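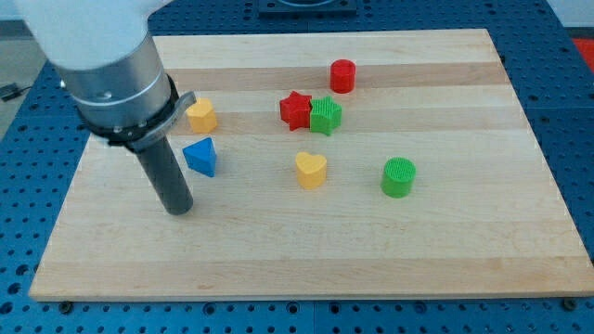 Demonstrations for the pushing task are recorded as paired streams: arm pose at a fixed rate, and one written instruction per episode. An episode is no use to the learner if the instruction could mean two things. With a red cylinder, a red star and a green star on the same board, "move the red one" has to be rejected, while "push the yellow heart towards the green cylinder" names one object and one goal. Colour alone fails for yellow too, as the hexagon shares it.

Tool. A plain cylinder, no fingers. Contact is at a single side, so blocks rotate as well as slide — operators should correct the heading early and keep the correction in the log.

Session plan (Undach set)
Episodes per operator: 60
Maximum length: 17 seconds
Total before first training run: 300
Held back for testing: 102 further episodes, recorded separately

Blocks that touch at the start are allowed. Do not tidy the board between episodes; the end state of one is the start state of the next.

Reading for next week: Radonjić's February notes on relabelling, sections on hindsight instructions only.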